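Treron open day: anyone else go? Not convinced

Posted in: Automation & Shop Floor > Shows and Visits

hobbled_gantry wrote:

Went to the Treron open day on 21st August, the one they'd been plugging on here since spring. Long post. I took notes because my boss paid for the train.

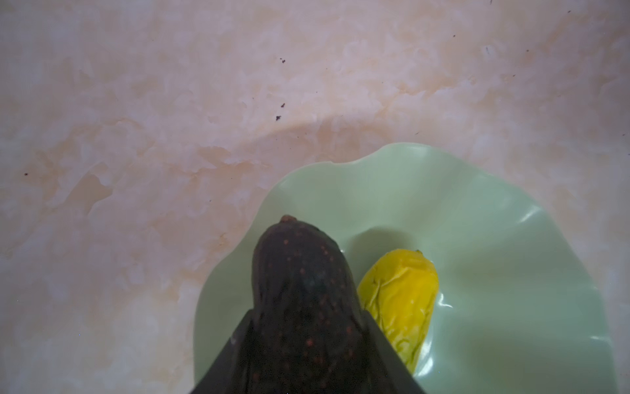

Table two, view from the wrist camera. Green plate, yellow thing, gripper.

So the setup was three tables in the back hall, each with one arm and somebody from the company standing next to it. Table one was stacking, table three was folding and was down for most of the morning. Table two was the tableware one, which is what I'd gone for, and they had the wrist view up on a big monitor so you could follow along.

The job was picking a small yellow item up off a plate and setting it down somewhere else. Ho-yin Lu was running it and I'll give him credit, he answered everything I asked him without checking with marketing first. He said the run they were showing had been picked from that week's sessions and that the success rate on "soft, irregular items" was in the brochure. I looked in the brochure. It gives 874 attempts and then a bar chart with no scale on the side. If you're going to print the number of tries, print the number of drops.

My other gripe is the item. One small yellow thing on a plate with nothing else on it. I work in a kitchen supply plant. What we get is a tray of peppers jammed against each other, some of them split, under a light that flickers.

Coffee was good. Parking was a joke.

---

mrs_torque wrote:

I was there in the afternoon and I think you're being hard on them. That rim is wavy all the way round and it's shiny, there's a big white glare on it in your picture. Reflections like that used to wreck our vision system completely. Getting down that close to the plate without hitting it is decent work.

Agree on the brochure.

---

hobbled_gantry wrote:

Close to the plate, sure. But a still of a gripper sitting next to a thing is a still of a gripper sitting next to a thing. I could park ours like that by hand.

---

Pokus_fan_31 wrote:

What is the yellow thing anyway? Pepper? Squash? Looks a bit like one of those soft toy vegetables from a play kitchen.

---

hobbled_gantry wrote:

I asked myself the same and never got close enough to squeeze it. It has a little dark green stem on it, so somebody went to the trouble if it's a toy. Matters quite a bit, though. A toy doesn't bruise.

---

dull_endmill wrote:

Does it matter? If the finger can feel contact it can feel contact. The pad with the orange dots all over it is the interesting part to me. Is that a tactile sensor or is it just a grippy surface?

---

hobbled_gantry wrote:

Didn't get a straight answer. The woman doing the talk, Pei-shan Yen, called it "the speckled pad" and moved to the next slide. The Q&A was six minutes and a guy from Van Leeuwen used four of them to tell us about his own conveyor.

---

mrs_torque wrote:

She took questions at the tables after. I asked about the pad and she said the dots help, and that she wouldn't say how until the paper is out in December. Fair enough I guess, but then don't put it on a monitor.

---

dull_endmill wrote:

"The dots help." Great.

---

lathe_bloomer wrote:

Going to disagree with the whole tone in here. I've been to nearly 20 of these things and most are a video and a sandwich. At least Treron had arms moving on real tables. And look at the picture, there are crumbs or bits of something on the tabletop. I liked that. The Grunum demo last year was on a surface so clean you could have done surgery on it, and it still missed.

---

hobbled_gantry wrote:

Crumbs on the table aren't crumbs on the plate. I take the point on Grunum, I was at that one too and it was painful.

I'm not saying it's fake. I'm saying I went there to find out whether it could do our line and came home with a tote bag. I asked for three things: cycle time, what a pad costs to replace, and what happens when the plate has sauce on it. I got a cycle time "depending on the application," no price, and a laugh on the sauce.

---

lathe_bloomer wrote:

Did you leave your email with them? They did send me pad pricing after. It's high, but it's a price. PM me.

---

hobbled_gantry wrote:

Sent. If the number is what I think it is I'll be back in here complaining by Monday.

---

mrs_torque wrote:

Did anybody see table three working at all?

---

Pokus_fan_31 wrote:

Once, just after lunch. It folded a towel and everyone clapped. Then it tried the same towel again and they turned the monitor around.

---

Reader comments (3)

Benchvise: We had Treron out for a site visit in the spring. Nice people, same bar chart.

tin_snips: Put it next to a second pepper and then call me.

oldfeedrate: That marbled tabletop must be murder for picking out edges, all pink and orange blotches. Would like to see the same run on plain steel before I judge it either way.

Log in to leave a comment.

We use cookies to keep you signed in and to remember your forum settings. Accept | Manage choices

Contact the moderators | Forum rules | Copyright Automation & Shop Floor Boards | Back to top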